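Bolness Pilot, Progress Report to Certon
Period: August
Prepared by: Huệ Đặng

Work on the handling pilot went on as planned apart from the open day at Tarnport, which took up most of one afternoon. I was asked to go and report back on whether the Rowbotham gripper is worth a second payment. My short answer is not yet.

The invitation promised live picking at 2 p.m. and we got it, for 14 minutes. The operator chose every part and set it down himself. When Thịnh Lò asked if visitors could hand over a part of their own, we were told that would be possible "at a later stage." We heard the same thing at the spring visit.

The brochure says 182 picks an hour. I asked what parts, over how long a run, and who was counting. I was promised a log and have not received one.

In fairness, the fingers are simple and the pads look easy to swap. Thịnh liked that more than I did. 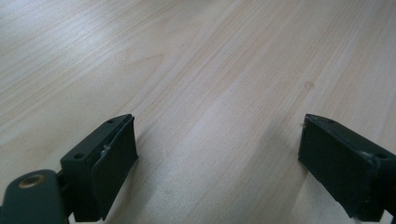
The quote for a loan unit is $1,675 a month, with training extra. I would hold off on signing until we have the log and a run on our own parts, at Bolness, with our people at the controls. Rowbotham says it can do this next quarter. I have asked for that in writing.

Spending is otherwise on budget. The bench work is two weeks behind, and the open day is not to blame for that.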